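Search reviews and guides

Last updated July 14, 2019
Reading time: 2 min

Dutard 316 mounting plate, reviewed on a two-arm cell

The Dutard 316 is a flat black bar that carries both arm bases on one part. We fitted it in February to replace two separate base brackets, which needed realigning after every belt change. The plate bolts to slotted extrusion. Drop-in nuts go in first, then the plate, then the arms.

Hole spacing matched our Kamel bases without drilling. Torque the center screws before the end ones - the bar rocks slightly if done the other way. Fitting took 41 minutes, including rehoming both arms.
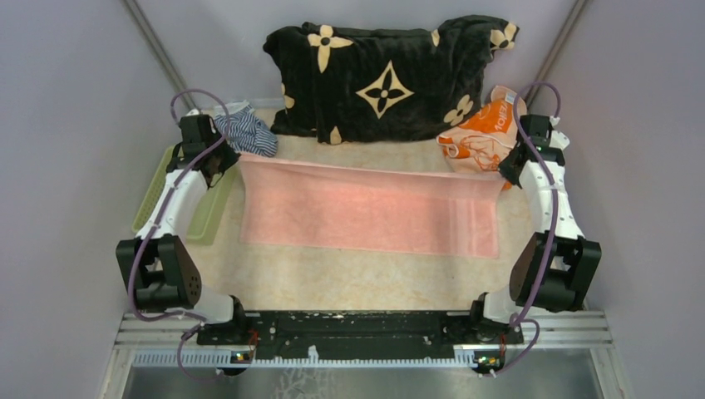 Plate on the extrusion rail, one arm at each end, towel task laid out.

Cable routing is left to the user. We run the purple cables down the outer side of the links with a loop above each gripper. The plate has no tie points, and the Trerkberg clips sold for it grip poorly.

At 433 hours we checked every screw. Two had backed off, both at the left base. Thread locker is not supplied. The black finish also shows every speck, so wipe it before checking for chips.

Recommended for paired arms. For a single arm, the short bracket is cheaper.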